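I have been meaning to write up the great soup swap for weeks, and Floarea Manole finally caught me by the mailboxes and told me that if I didn't get it into the May newsletter she would write it herself, in verse. So this is me, saving you from that.

For anyone who moved in over the winter: a soup swap is where you make one big pot of soup, pack it into quart containers, freeze them, and trade them with your neighbors. You bring six quarts of your own and go home with six quarts of everybody else's. That is the whole idea! I stole it from my sister's street, and I am still a bit amazed at how well it went over on ours.

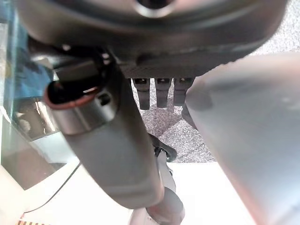

Swap night, early evening

We picked numbers out of a hat to decide who chose first. Uriel Arriaga drew the first slot and went straight for the green chile and hominy, which caused some grumbling at the back (it was me, I was grumbling). Before the picking starts everyone gets a minute to tell people about their soup. I thought folks would be shy about that part, but I had to wave a dish towel at two people to get them to stop. Shabnam Kazmi's red lentil with lemon got a round of applause and it was still frozen solid.

A few things I learned, mostly the slow way. Leave an inch of space at the top of the container or the lid will pop off in the freezer. Write the name of the soup on masking tape and stick it on before you freeze, when the tape will still hold. And put what's in it on the label too - nuts, dairy, shellfish, anything with flour. I had a whole speech ready about labels and then forgot to label two of my own.
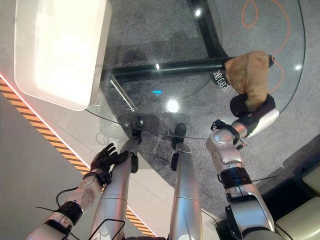 Page last changed: May, 9:40 a.m.

Since the swap I've had a lot of notes about which soups freeze well, so let me pass along what people told me. Beans and lentils are wonderful. So is anything with squash. Potatoes go grainy, cream can split when you heat it up again, and noodles turn to mush, so if your recipe has noodles, freeze the broth without them and tell whoever takes it home to add their own. Ustyna Romaniuk brought borscht and swears it's better after a month in the freezer. I ate mine after four days, so I can't tell you.

Nighat Rind asked me if she could bring stew. Of course you can bring stew! I am not going to stand at the door with a spoon deciding what counts.

My own pot was a plain chicken and barley that my mother used to make whenever somebody on the block had a baby or a funeral. I had not made it in years. I put in too much barley, as she always did, and by morning the spoon stood up in it, so I thinned it with more stock and a splash of vinegar and it came out fine.
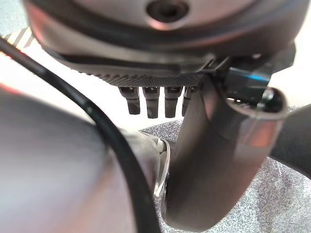 Can I join in if I don't have a big stockpot?
Borrow one from me, or make two smaller batches of the same soup on different nights and freeze them as you go.

We'll do another swap in the fall, once it's cool enough to want the stove on. I'd like to start a little earlier next time so people with small kids can get home for bedtime. I'd also like a few more soups without meat, because those went first and the last pickers didn't get any. If you have a good mushroom one, please, I am begging you.

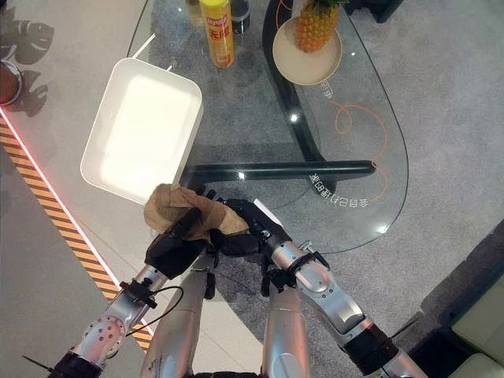
60 lines, 2 minutes to read

Floarea is also collecting the recipes. Write yours out however you like, even if it says "cook until it looks right" (hers does, three times), and drop it in my mailbox or hand it to either of us when you see us out walking. She wants them all by the end of the month so she can type them up over the summer.

One last bit of housekeeping - I still have a blue ladle and a lid that fits nothing I own. They're on my porch, so come and get them.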